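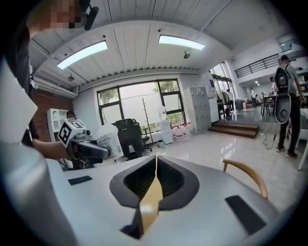
Cambio de dedos en las pinzas de mano del puesto Gellier. Apunto el procedimiento tal como lo hacemos en Cidelham. Hilo.

1/ El dedo es la pieza de desgaste. Lo sustituimos cada 80 horas de uso o antes si la punta ha perdido filo. La carcasa no se abre para esto: el dedo sale por la abertura delantera.

2/ Antes de montar el nuevo, soplar el interior estriado con aire a baja presión. Sin aceite ni silicona. Cualquier resto acaba en la punta y cambia el rozamiento.

3/ Par de apriete del tornillo del dedo: 18 cN·m. Con más, el inserto gira en el plástico y hay que pedir carcasa a Kominia.

4/ En las pinzas con cubo de marcadores, revisar el cubo después de cada cambio. Si tiene holgura en la base, la pose deriva y no salta ningún aviso. Una esquina rayada también es motivo de recambio.

5/ Recalibrar la apertura: cerrar a tope, poner a cero, abrir hasta 100 mm con galga. El factor de escala de la última salió en 1,085. Se guarda en el perfil de la pinza, no en el del puesto.

6/ El cable, con bucle hasta el suelo. Tenso tira del conector en cuanto el operador se gira. Tenemos dos conectores rotos por eso.

7/ Pendiente: probar el lote de dedos de Du, algo más blandos. Pondré las horas cuando las tenga.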